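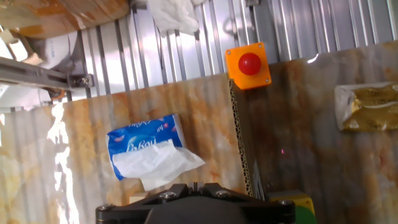
Household Paper Use and Sorting Habits in the Woltness District

Final report, Environmental Studies Practicum

Summary

The purpose of this project was to learn how households in the Woltness district use and discard disposable paper goods, and whether the sorting guide issued by the district is understood by the people who receive it. The project team surveyed residents, kept a waste diary with a small group of households, and reviewed the printed guide now in use. The findings show that most residents want to sort correctly but are unsure about soft papers such as tissues, napkins and paper towels. Recommendations for the district are given at the end of the report.

Background

Woltness is a residential district on the east side of Anard. Waste is collected weekly in three streams: general waste, paper and cardboard, and food scraps. The food scrap stream was added most recently and is handled at the Grero composting site, which accepts used paper towels and napkins provided they carry no cleaning products. Facial tissues are treated differently. They belong in general waste under the district rules, although they look much the same as the items Grero accepts.

Paper fibers become shorter each time they are recycled. Tissue products are often made from fibers that are already short, and for this reason they have little value in the paper stream. Residents who place them with cardboard usually do so in good faith. The sorting guide gives the rule but does not give the reason for it.

Method

A one-page survey was delivered to 1,116 addresses and collected through drop boxes at the Anozie branch library and two apartment lobbies. Some 200 completed forms were returned. The form asked which paper goods the household bought regularly, where each was placed after use, and whether the respondent had read the sorting guide.

In addition, 13 households agreed to keep a waste diary for 7 days, beginning on a Sunday. Each household noted every disposable paper item thrown away, the room in which it was used, and the bin that received it. The diary sheets were collected by the team and entered into a shared spreadsheet. Two team members entered each sheet separately, and differences were settled by going back to the original page.

Findings

The survey responses were consistent on newspapers, mail and cardboard boxes. Nearly all respondents placed these in the paper stream. Answers on soft papers were divided. Many respondents sent paper towels to general waste even when they had a food scrap bin in the kitchen, and a smaller group placed facial tissues in the paper stream.

The diaries added detail that the survey could not supply. The room of use turned out to matter more than the type of item. Paper towels used in the kitchen often reached the correct bin - the same towels used in a bathroom or garage almost never did. Most households kept only one bin outside the kitchen, and whatever was used in those rooms went into it.

Respondents who reported reading the guide did slightly better on cardboard questions and no better on soft papers. In reviewing the guide, the team noted that tissues, napkins and towels are mentioned on three separate pages.

Limitations

The return rate was low, and residents who already care about sorting were probably more likely to respond. Apartment households were easier to reach than detached homes. Diary households knew that their sheets would be read, and this may have changed their behavior during the week. The results should be read as a starting point for the district and should not be applied to Anard as a whole.

Recommendations

The team recommends that the district place all soft paper items on a single page of the guide, with a short explanation of why they are sorted as they are. A sticker for the food scrap bin listing accepted papers would cost little and could be mailed with the June calendar. The team also recommends a second survey after the new guide has been in use for one year, with the same questions, so that the two sets of answers can be compared.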